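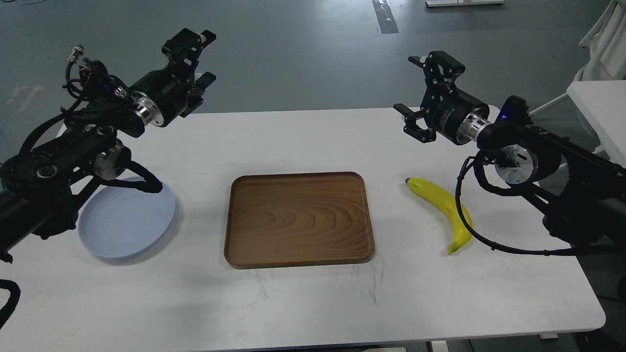
A plate, a tray and a banana on a white table.

Packed lunches are back, and so are the wasps

September is when the lunch corner on the second floor fills up again. People come back from vacation, the weather is still warm enough to prop the windows open, and by the second week there is a line for the microwave at noon. A few things have changed over the summer, and a few old ones need repeating, so please read to the end even if you have worked here for years.

The canteen contract with Coste ended in July. Hot meals are no longer served on weekdays, and the counter will stay closed until a new supplier is chosen. Fabrice Guérin in building services is talking to two companies, one of them Zostden, which already runs the canteen at the Collik site. He expects to have prices to compare by the end of the month. Until then the seating area is open as usual from 11:30 to 2:00, and you may eat there with anything you bring from home or buy nearby.

We asked people in August what they planned to do for lunch while the counter is closed. We got 311 replies, and 263 of them said they would bring their own food at least part of the week. That is a lot more food than the refrigerators were bought for. A third refrigerator has been ordered and will go next to the coat rack on the second floor. The existing ones are emptied every Friday at 4:00. Anything without a name and a date on it goes in the trash, container included. Last spring several people lost good glass containers this way and were upset about it. A strip of tape and a marker are in the drawer under the coffee machine.

Microwaves. Please keep it to three minutes if anyone is waiting behind you. If your food needs longer, let the next person go in between. Cover soup. The microwave on the left trips the breaker when the kettle is on at the same time, and the electrician has looked at it twice. For now, use one or the other. If the power does go out in the corner, call the front desk and leave the panel alone.

Fruit. The weekly fruit delivery continues. It was paid for separately and was never part of the Coste contract. Boxes come on Monday morning and are put out on all floors before 9:00. In the replies, several of you pointed out that the bananas are gone by Tuesday while the pears sit until they turn brown. We have changed the order to more bananas and apples, with plums for as long as they are in season. Pears will be back in October in smaller amounts. Bananas also ripen everything around them, so if you carry some off to your desk, keep them away from the apples. Someone asked whether it is all right to take fruit home on Friday afternoon. Yes, after 3:00, and please leave a little for the evening shift.

Wasps. Every year at this time they come in through the windows on the courtyard side, and every year they come for the same things — fruit peel, open soda cans and the recycling bin. The bin has been moved out to the landing and now has a lid. Rinse cans before you drop them in. Peels go in the brown food waste pail, which is emptied at the end of lunch. If you are allergic to stings, let your team lead know and make sure at least one person near you knows where you keep your medication. Facilities can remove a nest, so if you see one under the eaves or in the bike shed, report it and don't try to deal with it yourself.

Dishes. Plates and trays from the canteen may still be used. They are on the open shelf by the sinks. Please take them back there once they are clean and don't store them in offices. The big dishwasher was rented from Coste and left with them, so what we have now is the small one, and it takes a little under two hours to run. Valentin Chauvin has put up a schedule for who starts it and who unloads it, one team per week. His own team has the first turn. If your week falls during a trade show or an inventory, swap with another team and write the change on the sheet. Wooden things and sharp knives should be washed by hand. The dishwasher splits wood after a few rounds, and we have already thrown out a couple of cutting boards that way.

A few ideas for lunch, collected from the comments on the August form:

Cook one extra portion at supper and pack it before you sit down to eat. Several people said it never makes it into a box otherwise.

Rice should go in the refrigerator soon after cooking and be eaten the next day. It heats better with a spoonful of water on top.

Cold noodles with peanut sauce keep for up to 3 days and need no microwave at all. Pack the cucumber separately.

Lentil salad was the dish mentioned most often. The version from the Konaston office uses mustard, red onion and a chopped pickle, and it is better on the second day.

Make sandwiches with wet fillings, such as tomato or tuna, at work. Bring the bread and filling apart and give yourself five minutes.

One person does all of it on Sunday: a pot of soup, a tray of roasted vegetables and a dozen boiled eggs. Others tried this and gave up by the second week, mostly out of boredom with the soup.

If you would rather buy lunch, the bakery across from the parking lot sells filled rolls and a daily soup from 11:00. They will take a group order by phone if it is in before 10:00, and they ask that one person pick it up. The food truck that used to park by the east gate has not been seen since June. We have no news on whether it is coming back.

The next item about the canteen will appear when there is a decision on the supplier. Questions about refrigerators, the microwave or the fruit order go to Fabrice Guérin, and anything to do with the dishwasher schedule goes to Valentin Chauvin. The missing key to the cutlery cabinet has been found.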